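How to make a small batch of elderflower cordial at home

Every April my sister-in-law posts me a packet of dried elderflowers from her place in Asberg, and every year I make far too much cordial and give most of it away (there are worse problems to have!). People kept asking how it's done, so I've finally written it all down properly, with the little things I had to learn by ruining a batch or two.

You'll need a big saucepan, a large bowl with a lid or a clean tea towel to cover it, a sieve, some muslin, and glass bottles that seal well. For the cordial itself you want 1 litre of water, 800 grams of white sugar, 40 grams of dried elderflowers, two unwaxed lemons and 30 grams of citric acid.

Start with the sugar and water. Put them in the saucepan over a low heat and stir until you can't feel any grit on the bottom, then bring it to the boil and turn it off straight away. If you leave it bubbling while you answer the phone, as I have, you end up with something closer to syrup for pancakes.

While that's heating, wash the lemons well, pare off the zest in wide strips and slice what's left into rounds. Leave the white pith behind on the zest if you can manage it - a sharp peeler and a bit of patience will get you most of the way.

Tip the flowers, zest, slices and citric acid into your bowl, pour the hot syrup over and give it all a good stir. Cover it and leave it somewhere cool for 24 hours. I stir mine again before bed and have a sneaky taste, purely for quality control.

The next day, line the sieve with a double layer of scalded muslin and strain slowly into a clean jug. Don't squeeze the cloth, however tempting it looks, or you'll have a cloudy cordial that tastes a bit of hay.

Wash your bottles in hot soapy water, rinse them and dry them in the oven at 120 degrees for 15 minutes. Fill them while the glass is still warm, using cordial you've brought gently back to a simmer, then seal, label and cool. Keep them in the fridge and use them within a month. One part cordial to six parts cold sparkling water is my favourite, but do play around and find your own flavour.

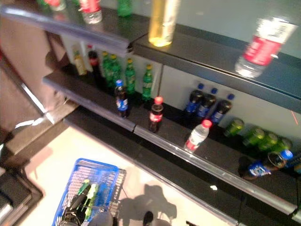
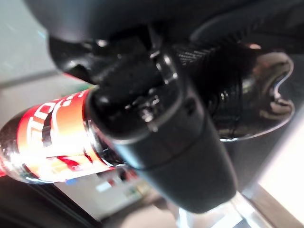
Sosina Kassa: Made this on the weekend with half the sugar and it was lovely, but one bottle had started to fizz by day nine. Would freezing it in ice cube trays work, do you think?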